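Half marathon training after shin splints, start over or pick up where I left off?

Running & Walking Help > Training plans
Posted by Percy Flores, August 5, 2025

Ok so quick background. Signed up for the Rengifo half back in the spring, first one ever. Was doing a 12 week plan, four runs a week, long run on the weekend. Got through the first 6 weeks no problem. Then my shins started. Left one worse. Kept going like an idiot, then it hurt walking down stairs, so I stopped.

Saw a physical therapist, she said shin splints, no stress fracture, take it easy. Been off running for 2 weeks. Biked a little, swam once (hated it). She cleared me to run again as long as the pain stays away.

So now what. Do I go back to the week I stopped at, or go back to week one, or somewhere in between? If I go back to the start I won't finish the plan before the race. Longest run so far was 6 miles. I could defer to next year but there's a fee and I already told everyone at work I'm doing it. My sister in law is flying in for it too.

Other stuff that might matter. Shoes are from last summer, no clue how many miles. I run mostly on sidewalk, there's a trail by the reservoir but it's a drive. I'm 41, not fast, don't care about time. Just want to cross the line without walking the whole back half.

Also is it normal to be scared of the first run back? I put my shoes on yesterday and then took them off agian.

Case, pen and little box on the table: 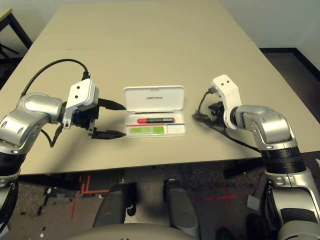
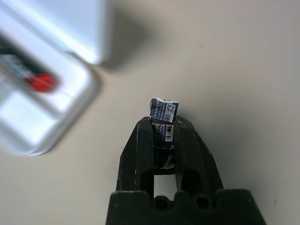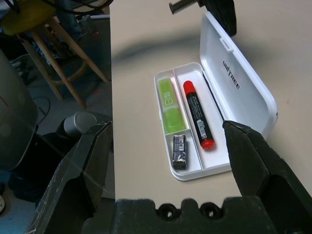 The white case open on the table, first and last pictures.

Thanks in advance. Will check back tonight after the kids are down.

Katherine Carhuamaca

Somewhere in between. Not week one, you didn't lose that much. But don't jump right back in where you stopped either, that's the week that hurt you.

What I did last year, same injury, same leg even:

First week back, three runs, all short. Run a few minutes, walk a minute, repeat. 2 miles tops each time. Flat. If the shin talks to you during the run, walk home. If it's sore the next morning, take another day off.

Second week, same three runs, less walking. Maybe one of them goes to 3 miles.

Third week, drop the walk breaks on the short ones if you feel good, keep them on the long one. Long one can be 4.

After that pick the plan back up a couple of weeks before the point where you quit. Then just see how far it gets you. For a first half you do not need to hit every long run on that sheet. I got to 10 miles in training and the rest of it on race day was slow and ugly but I finished. Run/walk the whole thing if you have to, plenty of people do and half of them pass me.

Shoes. Get new ones before you do any of this. Last summer is too long if you've been doing four days a week in them. Go to a real running store, let them watch you run, don't buy for the color. I ended up in a pair of Griketels which I thought were hideous and now I'm on my third pair. Not saying you need those, feet are different.

Drive to the trail once a week for the long run. Worth the gas. Dirt was the biggest change for me after the shoes.

Calf raises. Every day, while the coffee is going. Both legs and then one at a time. Also walk around the kitchen on your heels, looks stupid, works. Ask your PT about these first if she gave you her own list, hers wins over mine.

And yes being scared is normal. I cried in my car before my first one back. Then I ran a mile and it was fine and I went and got a bagel.

On the deferral, look up the last day you can do it and put it on your calendar. Train until then and decide that day. No point deciding now. The Drestaria race had a cutoff a month out, yours might be diffrent so check.

Osaze Yusuf

new shoes + ice. thats all i did. back in 10 days

also stretch

Iman El Khatib

Agree with most of what Katherine wrote, couple things to add and one I'd push on.

Four runs a week was maybe too many for a first half. When you go back to the plan I'd make it three and keep the bike for the fourth day. You already have the bike out. Your heart and lungs don't know the difference and your shins get a day.

The thing I'd push on is the long run. I would not add distance every week. Go up, go up, then back down for a week, then up again. Most of the people I see get hurt in our Saturday-type groups are adding a mile every single week because the chart says so.

Slow down too. You said you're not fast but most new runners still do every run too hard. Should be able to talk in whole sentences. If you run alone sing something. If you can't, walk until you can.

I used the free Zadetti plan for my second half, it has a spot where you can tell it you missed time and it moves everything around. A little fussy to set up, and it nags. But it saved me from doing math on the fridge calendar.

Don't ice and then go run right after, not sure if that's what Osaze meant. And if you get pain in one exact spot you can put a finger on, or it hurts at night, stop and call your PT. Don't wait it out.

What's the course like btw? If Rengifo has that long downhill early on I'd practice a few gentle ones closer to the day. Downhill is what gets my shins every time.

Percy Flores

Thank you both, all three I mean. Ordered nothing yet but going to the shoe store after work. No idea on the downhill, will look at the map. Deferral cutoff is later than I thought so I've got time.

Going to do the run/walk thing tomorrow morning. One mile. Will report back.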